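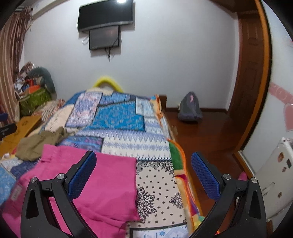 Home Events Venues Guides Contact

Search this site Enter keywords Go

How to lay out stalls for a weekend street fair

Posted 03/05/2020 by Maribel Llanos

These steps cover a fair on one closed street with stalls on one side only. For fairs that fill a square, use the Kirkegaard guide.

1. Measure the street. Walk the closed section with a measuring wheel and write down the full length. The Fistenlow food weekend uses 332 feet of curb.

2. Mark what cannot be covered. Hydrants, driveways, bus shelters and storm drains go on the plan first. Subtract their length from the total.

3. Set the pitch size. A standard pitch is 10 feet wide and 10 feet deep. Stalls that cook need a wider pitch – 15 feet, with the extra space on the side where the gas bottle stands.

4. Keep a clear lane. Ask the fire department for the width it wants and get the answer in writing. Draw the lane before placing any stall. Awnings and signs count as part of the stall and must stay out of it.

5. Place power users together. Group them within 200 feet of the generator and run cable behind the stalls, under ramps wherever people cross.

6. Put the stage at a closed end. Speakers should face along the street. Leave three empty pitches in front of it for the crowd.

7. Number the pitches. Chalk the number on the curb the evening before, at the left corner of each pitch. Send stallholders the same numbers with their arrival times, far end first.

8. Check the plan on foot. Ewan Ormsby, who set out the Skodonton fair, walks it twice – once from each end – and corrects the drawing on the spot.

Keep the final drawing with the permit. Changes made on the day should be marked on both copies.

Contact us | Copyright Flavico Events | Back to top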